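Rattanakul: Harbor of Keys
Puzzle adventure for PC and Mac
Developer: Wivwood
Publisher: Reltden
Players: 1
Text languages: English, Thai, Albanian
Price: $12

About the game

Rattanakul: Harbor of Keys is the second game in the Rattanakul series. You play as Titby, a young locksmith who comes back to her island after the old ferry company has closed. The doors of the town are locked and the people who had the keys have moved away. Your work is to open the houses one after another and to learn why the families left.

You do not need to play the first game before this one. The story begins 12 years later and the old characters are introduced again in the first chapter.

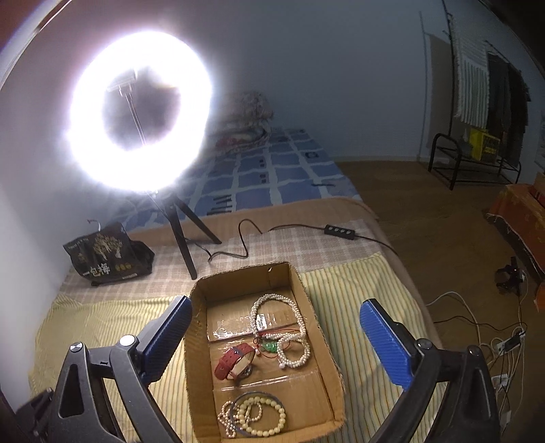
The locks are made by hand, and no two of them open in the same way. Some need only patience. Others ask you to remember a song, a date, or the order in which the shops stood on the main street. If you are stuck, the notebook gives a small hint first and a bigger hint later. Using hints does not change the ending.

What is new in this version

The update of 6/26/22 adds the Lighthouse chapter, which was asked for by many players. It also brings these changes:

Free saving at any moment, also inside a puzzle
Bigger letters for the notebook and the subtitles
Full controller support, with buttons you can set yourself
Repair of the error that closed the game in the fish market
322 new lines of recorded dialogue

Old save files will work. Please make a copy of them before you install, to be on the safe side.

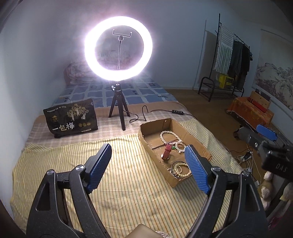

The Lighthouse chapter opens after you have finished the bakery. It takes place at night, and the map is hidden until you light the lamp. We recommend headphones, as two of the locks must be opened by sound. For players who cannot hear them well, there is a visual mode in the settings menu.

Music and story

The story was written by Edin Hoxha. The music is by Ketsara Khunthong, who also composed for the first game. Her soundtrack is sold separately and has all the songs from the island radio.

Limited boxed edition

A boxed edition will be sent in August. It contains the game on a USB stick, a folded map of the island and a printed notebook of 200 pages. We make 2,525 boxes and will not print more. Each customer can order two. Orders can be canceled free of charge until the box has left our warehouse.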